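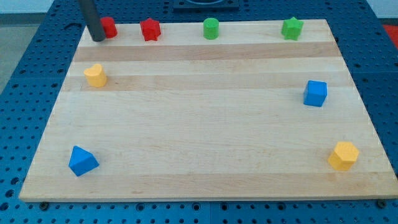
Does the planner replan if a block gets nudged halfway through, or does it carry on with the old plan? A reader asked me that after the November post, and the short answer is that it replans now. It didn't then!

So, a gallery page for Stastiven, the planning code I've been fiddling with at Rostthorpe. The start layout up top is one I keep going back to: eight blocks round the outside of the board, two each of red, green, yellow and blue, and the middle left clear. You give it a sentence like "put the blue cube next to the green star" and it has to work out which block you mean, then find a path that doesn't clip the neighbours.

The red star and red cylinder are the pair I lose sleep over — say just "the red one" and the old parser picked whichever came first in the list (sorry, Lamont branch users). It asks back now.

Planner settings for this layout: 200 samples per step, 418 if the first try fails, and after that it gives up and writes a log line. I'd like to get the retry number down, but I haven't found the time yet.

Updated 2021-07-05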